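Colleen Landry has written handling rules for the test benches at Niltetti for long enough that new staff call the binder by her name. The current version runs to 26 pages. She would like it to be shorter.

"Most of it came out of arguments," she says. "Somebody would say a run was fine, somebody else would say it wasn't, and we had no line written down to settle it."

Cloth work takes up a whole section. The rules ask for a plain, pale surface with nothing else on it, and for the towel to be laid flat before the fingers come near.

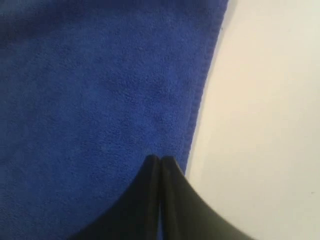

Gripper fingers nearly closed over a blue microfiber towel, with the hem to the right.

Landry wants each attempt logged, including the ones people would like to forget. "If you only keep the good grasps, you don't have a record. You have an advertisement."

The rule she gets the most complaints about is the one on edges. Operators must write down which part of the cloth they are going for – hem, corner or middle – before the arm moves.
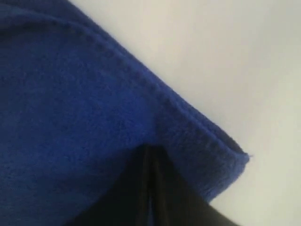 "A corner behaves differently from the middle, and a stitched hem is different again," she says. "If you fill that in afterward, you'll write down whatever you got."

Her colleague Makis Michailidis, who ran the trials at the Kitotham site in July, thinks the form asks for too much. Landry has agreed to drop 2 fields from it. The speed limit near people's hands stays as it is, and so does the rule that one person keeps a hand by the stop button.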